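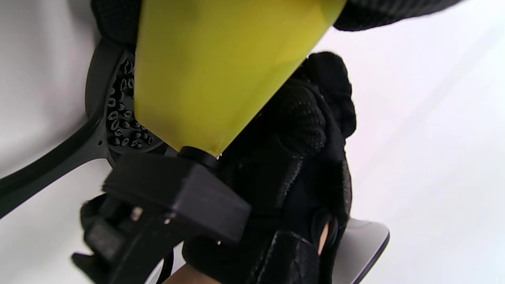
Coffee beans, a yellow container and a hand-held gripper, with gloves on for the job.

Home Features Money Workshop Back issues Subscribe
Search the magazine Enter keyword Go

The shopping list before the robot

When Hastell asked me to help plan the budget for its little kitchen robotics project, I pictured a month of robot arm brochures. I love a brochure! I had two arms picked out before the first meeting and a strong opinion about which color they should be. Then I looked at the spreadsheet, and the arms were on page three.

Pages one and two were hands. Gloves, hand-held grippers, trackers, straps, cables, spare cables, and a line that just said "beans etc." that I assumed was a typo. The plan was to have people do ordinary kitchen jobs first, pouring and scooping and tipping, and record how they did them. The arms would come later and learn from all that. So the first money goes to things people wear or hold, and I had to start my shopping over.

I got quotes from two suppliers. Flusard came in at $2,534 for a starter set, and it was a nice tidy quote with everything on one page. Uvov looked a lot cheaper until I got to the second sheet, where the straps and mounts were sold separately (so were the chargers, which still annoys me). By the time I had added everything we'd need to start work, the gap was $267. That's real money on a small project, but it wasn't enough to put up with two separate deliveries and a longer wait for spares. We went with Flusard.

If you're doing this yourself, ask about gloves early. I had budgeted one pair per person and felt very generous. People have different hands, and a glove that's a bit too big bunches up at the fingertips just where you want to feel what you're doing. We ended up with four sizes, and the smallest was out of stock until November. Ask whether the liners can be washed, too. I didn't, and I'm the one who had to write the awkward email.

Printed parts are where I got a pleasant surprise. Plenty of gripper pieces can be made on an ordinary desktop printer, and once you have the files a cracked finger costs you an evening and a bit of plastic. I moved the money I had set aside for replacement grippers into a second printer and a big box of screws. Buy more screws than you think. They roll, they hide, and they're always the one size the hardware store doesn't carry.

Which brings me back to "beans etc."

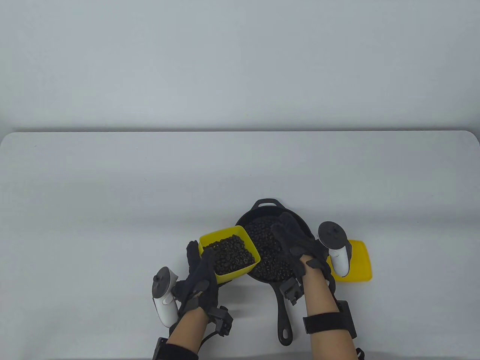

The line had nothing to do with lunch. Props are a proper expense and they deserve a proper line in the budget, with a better name than ours had. Beans are cheap and they pour nicely, and you can sweep them up and go again, but they wander off under the furniture and you do get through them. Containers in a few shapes are worth having as well. I'd add a skillet with some weight to it, a couple of scoops, and tables that wipe clean. I picked most of it up secondhand and felt very smug about the total.

Time was harder. I'd priced the equipment to the dollar and left setup as a blank, and then spent up to 30 hours on it that I could have billed to somebody. Straps have to be fitted and refitted. Batteries need a charging spot, the charging spot needs an outlet, and our outlet was behind a cabinet. Put those hours in the sheet, even if they're your own – especially if they're your own.

Cabello, our shared storage place down the road, holds the overflow for a small monthly fee, and I nearly forgot that as well. Gear comes in large boxes with a lot of foam, and you'll want to keep the boxes in case something has to go back.

As for the arms, I still have the brochures in a drawer. We'll look at them again once we know which jobs are worth handing over, and I've asked for fresh quotes in the spring. I haven't changed my mind about the color.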